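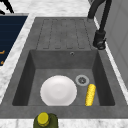
# The Kitchen at Dirik

Afonso had the kitchen for 12 days. After that the licence would run out and he would have to give it back, although there was nothing to give. It was a folder on the office computer. You clicked on it and there was the sink, with the plate lying in the basin and the corn beside it, next to the drain.

The kit was called Manole and was sold by a firm called Dirik. It cost 1650 a year for a small company, and for that you got the kitchen, a set of jobs to do in it, and a person to ring. The person was Relu Onu. He rang on the first morning before Afonso had finished reading the instructions.

"Have you got the sink up?" he said.

"I've got the sink up."

"Nice, isn't it? Everyone likes the marble."

Afonso said that the marble was very good. He worked for Trisurico, who made arms for care homes and canteens, and he had been asked to write two pages on whether they should buy the kit. His boss, Nelu Sârbu, wanted the two pages by the end of the trial. Nelu did not trust anything that happened inside a computer. He had spent his working life watching real arms drop real cups.

The first job was to get the corn out of the sink and put it on the plate. There was a box at the top of the screen where you typed this. Afonso typed it, loaded the company's own controller and pressed the button. He went to make tea. When he came back the corn was on the floor of the kitchen, and the log said FAILED, OBJECT OUT OF REACH.

He ran it again with the door shut and watched it properly.

By the end of the week he had a routine. He came in at eight, put the heating on and started a batch before he took his coat off. The kit moved things a little each time. The corn turned, or the plate slid over, or the light changed as if a cloud had gone past a window. Some of it he found hard to fault. The corn rolled in a way he believed. When the plate was pushed against the side of the basin it tipped up and came down again flat, and he could nearly hear it.

Other things were not as good. Water was extra. The tap was a handsome black thing with a tall curved spout, and it did nothing at all unless you paid for the next package up. He wrote this down. The green bottle with the yellow cap could be knocked over but not opened. He wrote that down too, under "Minor".

Relu rang again.

"How are you finding it?"

"The tap doesn't run."

"No, that's in the Plus."

"People will expect it to run. It's a sink."

"I'll pass that on," said Relu. He had a tired voice, and Afonso thought he could hear a child in the room with him. "What about the corn?"

"We're getting better at the corn."

They were. The controller had started out pinching the cob by its end, where it slipped. Now it came down across the middle. It still did badly when the cob lay close to the wall of the basin, and Afonso had spent an evening on that, trying different heights, long after the others had gone home. He found he was leaning to one side in his chair, as you do with a car game.

He told his mother about it on the phone. She asked what the job was and he told her.

"You put sweetcorn on a plate," she said.

"The arm does."

"And is there an arm?"

"There's one in the workshop. This is for practising before we use that one."

She thought about this. "Who leaves corn in the sink?"

He said he didn't know. He had not wondered about it until then, and afterwards he wondered about it a good deal. He looked at the empty drainboard with its long grooves and thought that somebody at Dirik had drawn those. There was a name in the credits file, Vasilică Enache, kitchens. Another one below it said Vasilică Iordache, physics. He pictured them at facing desks, getting each other's post.

On the last day but one, Nelu came down to see. He stood behind the chair with his arms folded and his glasses pushed up.

"Whose house is it?" he said.

"It isn't anyone's."

"It's a better sink than mine." He bent closer. "What's that dark blue on the left?"

"A cooker, I think. We haven't been asked to do anything with it."

Afonso pressed the button. The simulated arm came over the worktop, stopped, dropped into the basin and closed on the corn. It lifted, swung across and let go. The corn rocked on the plate and lay still. The log said DONE.

"Again," said Nelu.

He did it again. Then Nelu wanted it with the corn against the wall, and Afonso moved it there himself with the mouse. The arm tried twice, scraped along the side and gave up.

"Good," said Nelu.

"It failed."

"So does ours, there. Exactly like that." He let his glasses drop onto his nose. "How many have you run?"

"287."

"And how many plates have you broken?"

"They don't break. I've put it under 'Minor'."

"Put it under 'Major'," Nelu said. "I want them to break."

Afonso wrote the two pages that afternoon. He wrote that the kit was easy to start and that the help was prompt. The objects were heavy and light in the right places. The price was fair for what was in it, but a buyer should know that it did not include water, and that plates could be dropped from any height without harm, and this would teach an arm bad manners. He advised taking it for one year. He read it through, took out "bad manners", and then put it back in.

Relu rang on the last morning.

"I shouldn't ask," he said, "but is it a yes?"

"It's a yes for a year. He wants breakable plates."

"He's the second person to say that." There was the sound of typing. "I'll turn your licence over now, so you don't lose your place. It would have shut at noon."

Afonso thanked him. He looked at the batch waiting to go, with the cob tilted a little to the right of the plate and the whole sink grey and clean around it.

"Relu," he said, "who leaves corn in a sink?"

"Enache," said Relu. "He tried a carrot first, but it kept rolling to the drain."

Afonso put the phone down and started the batch. Then he took his coat off and went to see about the heating.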